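Print this page | E-mail this to a friend

Grakeo Dinner Set, Three Months On

By Efthymia Chatzigeorgiou

I have reached the age at which a person replaces her plates on purpose. Until now mine left the house one at a time, via the kitchen floor, and were succeeded by whatever the op shop had on Monday. The cupboard looked like a hung parliament. So when the Llanos homewares shop put the Grakeo set in its window at $139, marked down from something ruder, I went in and bought it before I could develop an opinion.

What you get for the money is dinner plates, side plates and shallow bowls, packed in a box with enough cardboard to rebuild the box. There are no mugs. Grakeo would like you to buy the mugs separately, and at the price of the mugs I would like Grakeo to think again.

The first thing to say is that the dinner plates are enormous. I measured my cupboard before I left home, which I was quite smug about, and then failed to measure the plates. The door now closes if you lean on it. The dishwasher is worse. They fit the bottom rack only if you load every second slot, and even then the spray arm ticks against the one nearest the front like a man waiting for a bus. My sister Zoi Fragkou has the same set and washes hers by hand, but Zoi irons tea towels. 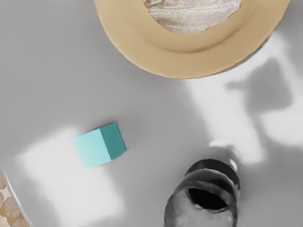
Sandy rim, marbled middle.

On looks I have no complaints, and I came prepared to have several. I'd had plain white crockery at my mother's, at uni and through one entire marriage, and was ready for a bit of colour. My worry was that a patterned plate would make everything on it look like a mistake. Pumpkin soup is fine. Snags and mash are fine. Beetroot salad looks as though it has been there for a week, though I can't swear that's the plate's fault.

The glaze is good. I've been at it with a steak knife, a serrated bread knife (toast, don't ask) and my brother-in-law Charalambos, who saws. There are a few grey marks, and they came off with bicarb and 15 minutes of resentment. The unglazed foot ring underneath is another matter. It is rough enough to sharpen a pencil on, and if you stack the plates bare each one has a go at the face of its neighbour. Put a bit of paper towel between them or buy the felt rounds. Tonska makes some that are perfectly all right.

Heat is where I'd mark it down. The leaflet says microwave safe, and the plate does survive the microwave. You may not. After three minutes on high with leftover moussaka the rim was too hot to hold and the moussaka was still cold in the middle, a result I had previously thought impossible. The bowls behave better. I warm the plates in a low oven now when I remember, and they hold it well through a long dinner with talkers.

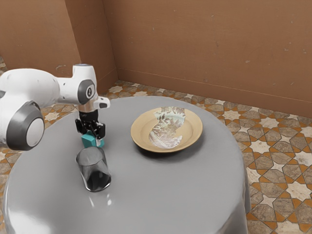 Glass tumbler on a grey cloth.

Since people always ask, I didn't buy the matching glassware either. Plain tumblers do the job, cost next to nothing, and can be replaced at the supermarket on the way home from whatever occasion broke them. I did once own a set of Primovix stemless wine glasses that were described as shatter resistant. They resisted until Easter.

Breakages so far: one side plate, dropped by me on tiles from bench height. It went into two big pieces and a crumb. I rang the shop to see about a single replacement and was put on to Loukia Sotiropoulos, who was very nice about it and told me side plates come only in packs. I now have more side plates than I have ever had side dishes. They're handy under pot plants.

Would I buy the set again? I think so, at the sale price, with a tape measure in my handbag. At full price I'd want the foot ring finished properly and a mug thrown in. If your cupboards are less than 45 cm deep, go and see the plates in person and take a good look at the dinner size, then go home and look at your shelf.

Three and a half stars. The half is for the soup bowls.

Print this page | E-mail this to a friend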